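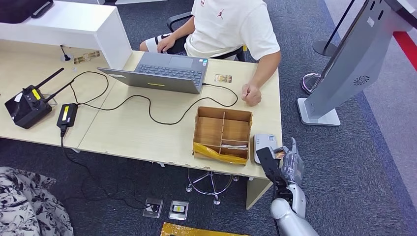
Vol. 12, Issue 8 | Page 1

VUNHOLM LIBRARY DISTRICT TO OPEN SHARED STUDY ROOMS IN KORCOMBE AND SEMTHORPE

KORCOMBE, 8/15/21 - The Vunholm Library District announced today that it will open two new study and work centers in November, one at the Korcombe branch and one in the former Semthorpe post office. Both centers will be free to use for anyone holding a district library card.

The project adds 4,000 square feet of public space to the district. Korcombe will have individual desks, a quiet room and two small meeting rooms. Semthorpe will offer a single open floor with shared tables, a printing station and a reading area for local newspapers.

The district approved the plan after a survey of cardholders in the spring. Of the 664 residents who replied, a majority named a quiet place to work or study as their first need. Evening hours ranked second, and better internet service ranked third.

"Many of our residents now work or attend class from home, and home is often crowded," the district said in a statement. "These centers give them a desk, a reliable connection and a door that stays open after supper."

Construction at Korcombe is being carried out by Sutherland Building Services under a contract awarded in June. Work includes new wiring, added outlets at every desk and the repair of the east entrance ramp. The branch will keep its regular lending hours during construction, but the lower parking lot will be closed.

Together the centers will serve up to 400 visitors a day. Desks may be reserved for two hours at a time, and reservations may be extended if no one is waiting. Visitors under 12 must be accompanied by an adult. Covered drinks are allowed at all tables; food is limited to the Semthorpe lobby.

The district will also lend laptops for use inside both buildings. A library card and a signed lending form are required.

Reservations open on the first day of November. Residents without internet access may reserve a desk in person at any branch.

About the Vunholm Library District

The district operates branches in Vunholm, Korcombe and the surrounding townships, along with a bookmobile and a homebound delivery service. Requests for further information should be directed to the district's public information office at the Vunholm main library.

###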